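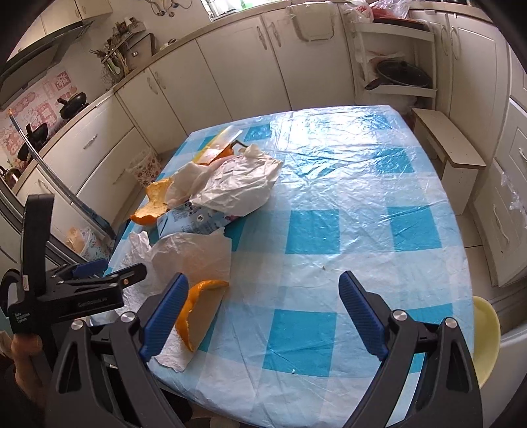
The kitchen table with its checked cloth, window light on the far half.

Noticeboard > Take part > Food and home

Print this page | E-mail this page

Wanted: people who will keep a food waste diary and tell us the truth

You have probably read that the average household throws away a shocking amount of food. You have probably also read five different versions of the figure, each printed with great confidence and each leading up to an advert for a box, a bag or an app. We have read them too, and we don't believe most of them.

Plandarum is looking for 100 households to keep a plain written record of what they throw out over four weeks, starting in January. We would like to find out whether "smart storage" products make any difference to what ends up in the bin. Our guess is that they make very little. We could be wrong, and the study has been set up so that we will find out if we are.

What we're testing

Half the households will be given a set of Karakaya storage tubs and the Notard meal planning booklet. The other half will get nothing for the first four weeks and then the same set afterwards, so that everyone ends up with the tubs whether they want them or not. We bought the lot at full price. Neither company has paid us, and neither will see the results before you do.

Why we're doubtful

An earlier survey by Ister, which gets quoted a good deal in our field, had 3516 replies. That sounds like plenty until you look at the questions. People were asked to remember what they had thrown away "in a typical week". Can you remember? I can't tell you what happened to half a cucumber I bought on my last shop. People also like to look careful with money, and the form came with a discount voucher for the very product it was asking about.

A written diary isn't perfect either. Anyone who has to write down "six slices of bread, stale" may well start eating the bread. That's why the first week won't be counted in the main results, though we'll still ask you to fill it in. Thierry Maillard, who designed the diary, thinks one week is enough for people to get bored and go back to normal. I think it may take two. We'll publish the results both ways.

Who can take part

Any household in the UK, of any size, including people who live alone. We're short of these:

- shared houses where people buy their own food
- households with someone working nights
- people who think this sort of research is a waste of time

You can't take part if you work for a supermarket or a firm that makes kitchen storage. You don't need to care about food waste. We have more than enough people who do, and their bins are not like other people's bins.

What you'd have to do

Weigh and write down any food or drink you throw away, with a word or two on the reason ("mouldy", "kids wouldn't eat it", "forgot"). Kitchen scales will be posted to you if you haven't got any. Most days it should be a few minutes' work. There is a phone call at the start and another at the end. Please don't tidy up your entries. A diary with gaps marked as gaps is far more use to us than a neat one filled in from memory on the last night.

What you get

£40 in cash by bank transfer, paid in two halves. There are no vouchers and no prize draw. You can stop at any point and keep what you've been paid so far. Your name is taken off the diary before anyone works on it.

What we won't promise

That you'll save money. One leaflet going round claims 1000 pounds a year from better tubs, and I would love to see the sums. We also won't promise a result. If the two groups come out the same, the report will say so on its first page.

How to apply

Write to Chidubem Igwe at Plandarum with your first name, the number of people in your home and the best time of day to ring. Calls are made between 10am and 7pm. Places are filled by household type, so an early reply doesn't put you at the front of the queue. We reply to everyone, including those we can't use.

Chidubem Igwe
Study lead

Print this page | E-mail this page

Recent calls
Do "use by" reminders get read? Phone interviews, one hour
Night workers and shopping habits
Diary checkers, part time, fixed term
Freezer contents survey (closed)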